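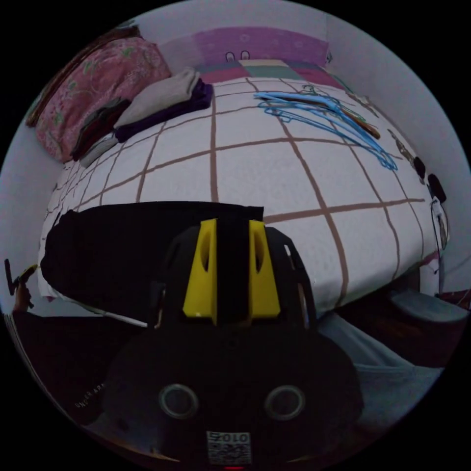
Salgado Hall Summer Concert Series: Frequently Asked Questions

Updated 6/28/20

Which artists are included in the series?

The series opens with the Dornen Quartet, followed by singer Albertina Amaral, who will perform songs from her new album, Gokano. The full program is listed on the Calendar page. Artists and set times are subject to change.

Will the concerts be open to the public?

No. All concerts this season will be streamed from the main stage without an audience in the hall. The building, which opened in 1904, has 700 seats, and they will remain closed until further notice.

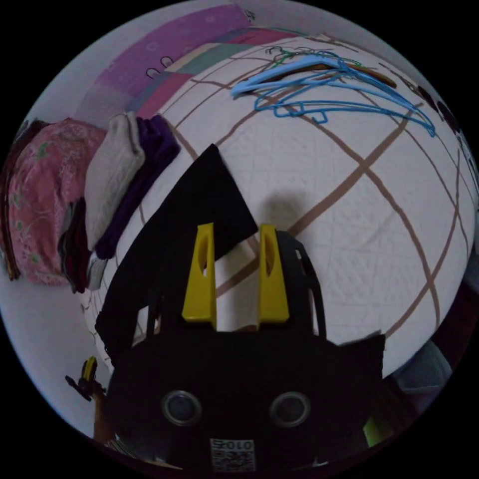

How do I purchase a stream pass?

Passes are sold through the online box office only. Each pass admits one household and costs $17 per concert. A confirmation message with a personal link will be sent to the address provided at checkout. Links may not be shared or resold.

I held a ticket for a concert in April. Is it still valid?

Tickets for postponed April concerts may be exchanged for a stream pass, held as credit, or refunded in full. Requests must be made by the original purchaser and should include the order number. Refunds are returned to the card used for the purchase.

Can I watch a concert after it has ended?

Yes. Each concert remains available to pass holders for two days. The Amaral concert is the one exception and may be viewed live only, at the request of her label, Virik Records.
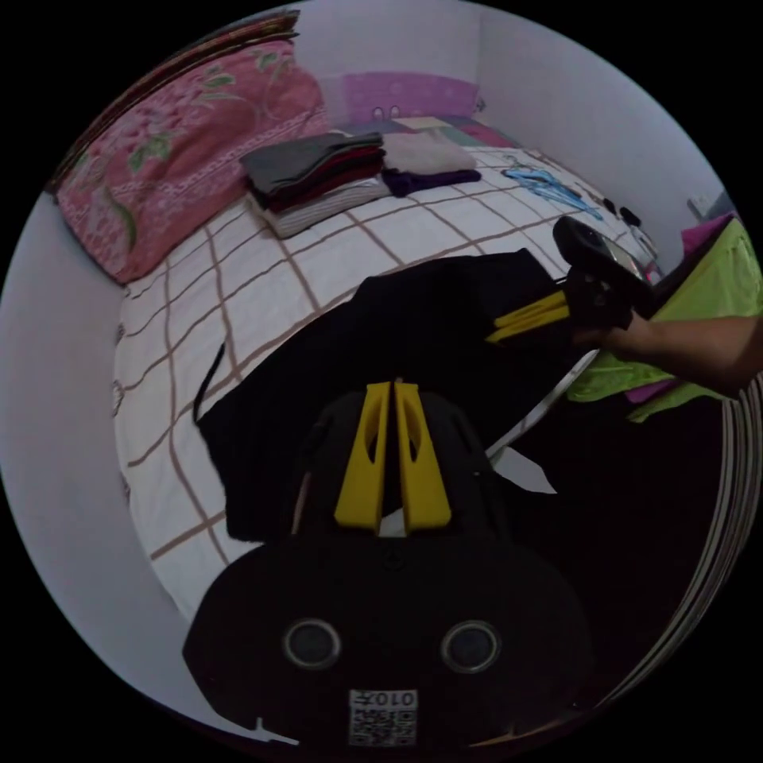 Black garment on a checked sheet.

May I record or photograph the stream?

Recording of any kind is prohibited. Members of the press may request approved stills and audio excerpts from the Communications Office.

Is signed merchandise available?

A signed edition of Gokano, limited to 400 copies, may be ordered with a stream pass. The limit is one copy per household. Orders ship after the date of the concert and cannot be combined with earlier purchases.

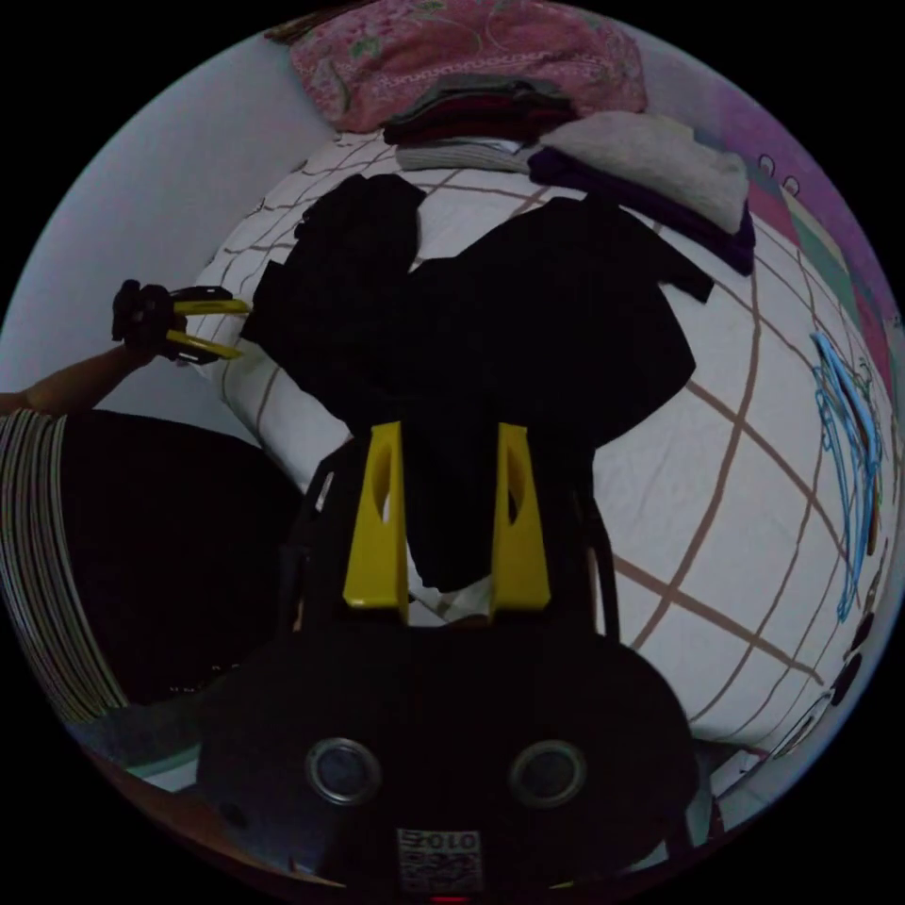
Contacting the Box Office

Questions not answered on this page may be submitted through the contact form. Please include your order number, if you have one. Replies are normally sent within two business days.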